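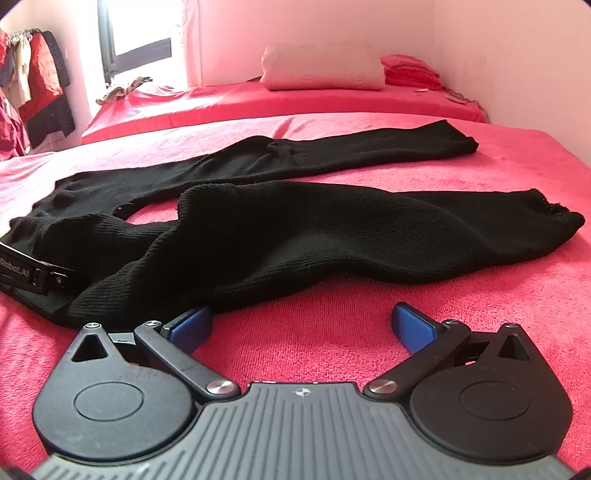 I rebuilt the fingers on the hand gripper again in January, which makes this the third set if you count the pair I melted. The handle is still the old Grodden body, because I'd already paid for it and I am stubborn.

The linkages took most of the month. My first arms had so much slop at the pivots that the tips met on a good day and waved at each other on a bad one. Bit-na Jeon, who shares the bench with me at Skusa and has far better habits, made me ream the holes properly and stop blaming the screws. The slop is now small enough that I've quit measuring it.

The pads are blue now. I had one roll of soft filament left, and blue is what it was. They grip cloth well enough at 8 percent infill, and at anything stiffer they just shove it along.

Cloth was a terrible choice, by the way. A wooden block stays where you left it. Knitwear has opinions – and so far my log has 3676 grasps in it, of which 310 are labeled "no idea, sorry" in my own handwriting. The sorting script (Pliltex, named by Bit-na at one in the morning) reads those as successes. I should fix that.

Next up is a spring that doesn't tire out my thumb. I've ordered 2, both probably wrong.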